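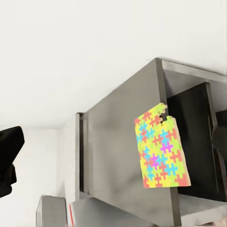
Renata Vossler
Technical Information Officer, Koster

FOR IMMEDIATE RELEASE

Koster completes feasibility study for vegetable drying plant at Drovberg

CUMSTEAD. Koster, the food process engineering consultancy, has delivered its final feasibility report for a vegetable drying plant at Drovberg. The report was commissioned by the Clusstead Growers' Association, whose members supply onions, carrots and leeks to fresh markets in the region and currently have no local outlet for produce outside the fresh market size grades.

The study covers raw material supply, site selection, process design, utilities, wastewater, staffing and capital cost. It recommends a single-line plant built in two phases, with onion as the principal product and carrot as the secondary product. Leek was examined and left out of the first phase. The harvest period for leek overlaps with late onion deliveries, and the washing section would have to be enlarged to handle both.

Raw material

Koster engineers visited 44 farms during the field stage. Deliveries, storage losses and grading results were recorded for each farm and compared with the association's own intake records. Design intake for the first phase is set at 2535 metric tons of raw onion per season. The figure assumes that growers continue to sell their main size grades fresh and send only the remainder to the plant. No additional planting is required to reach it.

Samples from every farm were tested for dry matter content. Fields on the sandy soils east of Drovberg gave the most consistent results, and the report advises that first-season supply contracts be placed there. Samples from the river fields varied more between lots and would need to be blended before slicing.

Process

The proposed line consists of dry cleaning, topping and tailing, peeling, washing, slicing, belt drying, conditioning, sorting and packing. Three dryer types were compared: tray, single-belt and multi-stage belt. The multi-stage belt dryer is recommended. It has a higher purchase price than the other two but uses less heat per unit of water removed, and its stages can be held at separate air temperatures.

Slices enter the dryer at a design thickness suited to kibbled product. Finished moisture is set by the final stage and by a conditioning bin, where product is held under low-temperature air before sorting. Powder milling is excluded from the first phase. Floor space and an electrical connection for a mill are reserved in the layout.

Site

Two sites were assessed, one at Cumstead and one at Drovberg. The Cumstead site has better road access and an existing building, but the floor level is too low for gravity drainage from the washing section, and the roof structure would not carry the dryer exhaust ducts without reinforcement. The Drovberg site is open ground with a gas main at the boundary and a public sewer with spare capacity. It was given the higher overall score.

Water and waste

Wash water is to be screened, settled and partly reused in the first wash. Skins, tops and screenings will be collected in covered trailers. Composting is the preferred method of disposal. Use as cattle feed was considered and is not recommended for onion waste.

Staffing and schedule

The plant would employ 59 people in season, working in three shifts, and 40 of these positions are in topping, tailing and sorting. Optical sorting would reduce that number and is listed as an option for the second phase, together with the mill and a second slicer.

The process season runs from August to March, with raw onions drawn from ambient storage until November and from refrigerated storage after that. Annual maintenance is planned for April. Carrot would be processed in short campaigns between onion lots, with a full wet clean of the line at each changeover.

Next steps

The association's members will vote on the recommendations at their next general meeting. If the project is approved, Koster will prepare the basic engineering package, including process flow diagrams, equipment specifications and tender documents for the dryer. The dryer has the longest delivery time of any item on the equipment list and would be ordered before the building contract is signed.

Copies of the summary report can be requested from the Koster office in Cumstead. The full report, with laboratory results and cost tables, is available to association members only.

About Koster

Koster provides feasibility studies, process design and commissioning services for vegetable, fruit and dairy processing plants. The company is based in Cumstead.

END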